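3.2 Salting and texture

I went into this part expecting the salt to hardly matter, and I was wrong. We shredded green papaya from the Anmont market, split it into two lots, and salted only the first. The salted shreds stayed crunchy in the dressing until Sunday. The plain ones went limp by dinner - I ate them anyway.
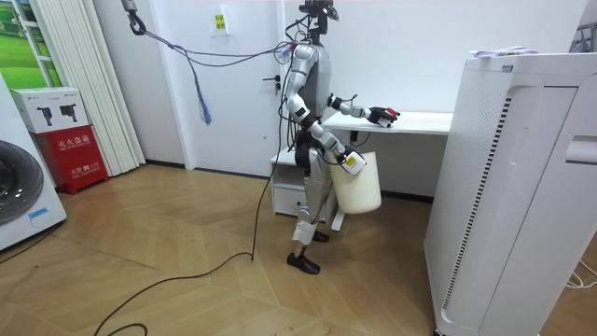 Figure 3. Humanoid robot at a white desk, one arm reaching forward with a small red object in its gripper.

Reginald Escobedo did the second round at his place in Lindgren, with 3000 g of fruit and a much finer grater, and he got the same split between lots. His tasters liked the salted salad better, though a few found it too sharp with lime. I'd cut the lime next time and rinse the shreds twice. We still don't know if riper fruit behaves this way, so I'm leaving that for Section 4.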